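The Night the Firkard Patch Dropped
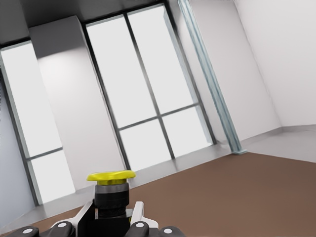 By Odair Falcão
Posted 1/14/26 | Short Fiction

The notes went up nine minutes early and the whole guild chat exploded.

"They buffed the staff!" Chauhan yelled into her mic, loud enough to wake her dog. "Read line four! READ IT!"

I read it. Then I read it again, because I had 800 hours on a Grarnden hermit, the worst class in the game, and there it was in plain text: Hermit's Lantern now heals the whole party. The whole party! Since October I'd been healing exactly one person, and usually the wrong one.

"Rollstead," I said. "Right now. All of us."

"We've never gotten the boss under 95 percent," said Chauhan.

"We've never had a lantern!"

So in we went, five idiots with half our gear broken, and oh, it was glorious. The boss swung his big chain and everybody dropped to a sliver, and I lit the lantern, and five green bars shot up together like birds off a wire. Somebody screamed. I think it was me. We got him to 60, then 40, then we all fell in the lava arguing over who had the key.

"Again?" said Chauhan.

I had 4,000 gold left for repairs and work in the morning.

"Again," I said, already running back.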